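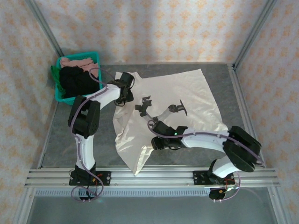 White shirt on the gray table, one gripper on the fabric and the other over it.

15 September 2018

The Bălan infantry are finally off the painting table. I started them last November, put them away when the heat made the paint dry too fast, and picked them up again three weeks ago. There are 22 foot in the unit plus a standard bearer, which gives me enough for the left flank in the Cestilgate game.

These are 28mm metals from Tredex. The castings are good but there was flash between the legs on nearly all of them, and the spears are soft. I swapped the spears for wire. It is dull work and I stabbed myself twice, but they don't bend every time somebody moves the base.

I primed in gray this time. I usually go with black and then complain that the yellows take four coats. Over gray they took two. Coats are a mix of mustard, rust and a faded green, with the trousers all in the same off-white so they look like one unit from across the table. Shields were done by hand. The first few are rough and I put them in the back rank.

The wash was Zenen dark brown, thinned more than the bottle says. I had some pooling on the cloaks and had to go back over seven of them with the base color. Matte varnish after that, two light coats with a day between.

Basing is sand and white glue, painted brown, drybrushed tan, with a little static grass. I ran out of the short grass and finished with the longer stuff. It looks a bit wild on the last two stands but I can trim it.

That brings the army to 118 painted figures. Our games run to 3000 points a side and I am still short, mostly in cavalry. I have one box of light horse cleaned up and glued, and another I haven't opened. I also need a commander. The one I have been using belongs to a different century, and he is on the wrong size base as well.

Next up is the light horse, then the supply wagon if I can find the other wheel. It was in the parts drawer in spring. I will put up the rules changes for Cestilgate in a separate post, as the river crossing still needs work.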